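# Grivis dish-chores set

Can a machine do the dishes yet? Sort of, if you own very few dishes and have nowhere to be. Grivis covers one narrow slice of the problem: cups, a plate, a sink and a rack.

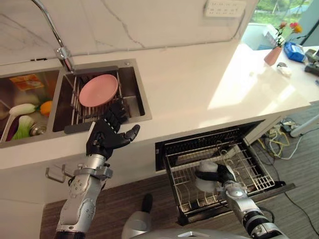
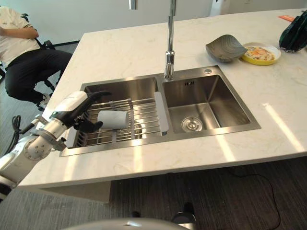
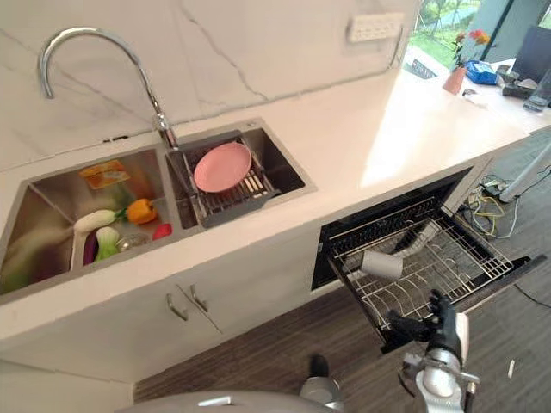
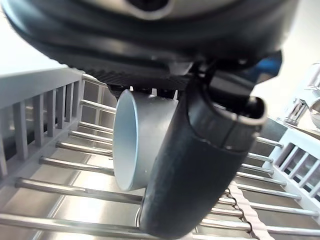

## Contents

- 100 episodes, head and wrist views
- 2 tasks: `rack_cup`, `unload_cup`
- failures kept in, at full length

Labels by Lamduan Ratanaporn. Please don't train on `unload_cup` alone – the Bremaven baseline did, and it now unloads everything.

**Comments (2)**

sovetti_fan: Does it do pans?

Orathai Sombatkul: No. Neither does my brother.

Contact: Wattanapong Lab | Back to top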